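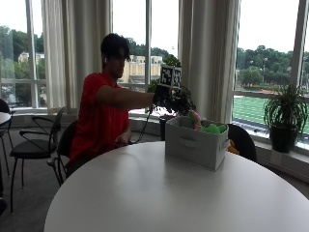

Issue 34

The Tilanero Quilt

The quilt came to Ollenside in a pillowcase, and the woman who carried it said it was more than 30 years older than the town. I didn't believe her. I don't believe most people about quilts. They tell you Grandma made it by candlelight on the wagon train, and then you turn back the binding and find polyester.

"It's a Tilanero," she said. Her name was Rosário Bragança and she had driven down from Cadar with it on the passenger seat, belted in.

"What's a Tilanero?"

She looked at me as though I'd asked what a spoon was. The Tilanero women, she said, put one wrong patch in every quilt, always in the same place, so their own people would know it. Her aunt had told her so, and her aunt had it from the priest.

I have heard the story of the wrong patch told about every group of people who ever held a needle. In my experience a wrong patch means somebody ran out of fabric, or was tired, or had the radio on. I said so. She kept unfolding.

It was a good quilt. I'll give it that. Hand pieced, small even stitches, a brown print going to powder along one side where the dye had eaten it. The quilting ran in plain fans. Down in the corner, among all those browns and madder reds, was one square of bright green.

"There," she said.

"There's a green patch," I said. "I can see there's a green patch."

She wanted a letter from me. The dealer, a man named Paucar who sold mostly clocks, had offered her 439 dollars as it stood and a good deal more with a letter. I told her I would have to keep it for two nights and look at it properly, and that she might not care for what I wrote.
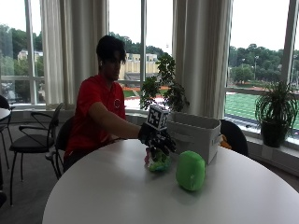 Green is the color I trust least in an old quilt. The early ones were often dyed twice, blue over yellow or the other way about, and they go off in odd directions with age, so when a green comes up fresh I start looking for whoever put it there. Next morning I took the quilt to the room with the tall windows to get decent daylight on it. A young man in a red polo shirt was at the big round white table ahead of me, leaning over a little plush toy in green, pink and white with a touch of blue. I stood there with my magnifier and thought, well, that's the trouble in a nutshell. The green in that toy and the green in my corner looked like cousins.

I wrote "modern replacement" in my notebook and underlined it. Then I turned the quilt over to find the later thread, which would settle things before lunch.

There wasn't any later thread.

I went around that square four times. Same thread as its neighbors, same stitch, same slight lean to the left where she'd come up to a corner and not wanted to stop. The fan quilting ran straight across the green and out the other side without a break. If anyone had put that patch in afterward, they had also picked out and redone most of the corner, through the old holes, in old thread. I've known people that patient. I haven't known any who would do it to fool a man who sells clocks.

So I had a green I didn't like, in a corner I couldn't fault. I crossed out what I'd written.

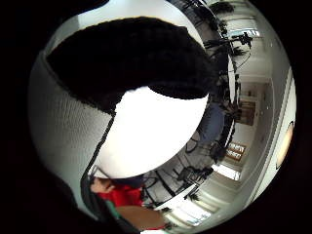

Ollenside Piecework Club - Story Circle

Rosário came back on the second evening. I had the letter ready in an envelope, and she opened it standing up in my kitchen with her coat on.

It said the quilt was old, which it was. It said the green square appeared original to the piecing. It did not say Tilanero.

"You left out the name," she said.

"I've never seen another one. I can't put a name to a thing on the strength of one corner and a priest."

"And if you saw another?"

"Then I'd look at it."

She went out to the car. I put the kettle on, thinking that was the end of it, and was hunting for the good cups when I heard the trunk slam. She came back in with a second pillowcase, and it was a fat one.

"This was my aunt's," she said. "Paucar doesn't know about it."

I told her to take her coat off. Then I cleared the table and went to get my magnifier, and I made her wait until I'd found the corner myself.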